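I've been meaning to write up my trip to the Brokholm open day since I got home, and if I wait any longer I'll forget the good bits. So! On 21st August I drove out to Kistville with a thermos and a notebook, expecting posters and free pens. I did get a pen.

The lab is at the back of the building, past a very long corridor that smells like floor polish. They take you through in small groups, and ours got Abelardo Sosa, one of the researchers, who talks fast and draws on whatever paper is nearest (he borrowed my parking receipt and I never got it back).

His project is called Nerkimance, and it's a way of teaching an arm to pick groceries off a store shelf when the boxes are jammed up against each other. The old approach in his lab was to have the arm look once, plan the whole reach, and go for it. Fine if the box stands by itself. Put the same flavor three deep with a neighbor leaning on it and the plan falls apart pretty fast. The new one breaks the reach up. The arm comes in over the top, stops, looks again, fixes its aim and only then closes. Abelardo calls the stop "the hover," and he is very fond of it.

What I liked is that they tested how many looks were worth having. They tried 10 and they tried 2, and 2 came out nearly as good for a lot less waiting around. He put the curves up on the wall and you could see the line go flat almost right away. The extra looks only paid off on the back rows, where the arm blocks its own view on the way in. I asked if you could just move the camera, and he laughed and said that was next year's argument.

The training side was interesting too. A person steers the arm through each pick first, and the model learns from those recordings. They had 14 shelf layouts for training and kept a few back that the model never got to practice on, which is where the numbers on his wall came from. A visitor from Sangkhawat wanted to know about bags and pouches, and the answer was a very fast "boxes only for now."

We got 20 minutes at the shelf itself, and I could have stayed all afternoon. It's real food up there, too, Simple Mills and Pretzelized on top and row after row of purple Annie's below, so naturally I was starving by the time we left. There's a second open day in September and I've already put my name down, this time with a sandwich in my bag.
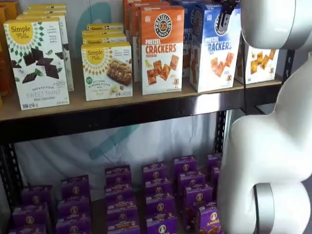
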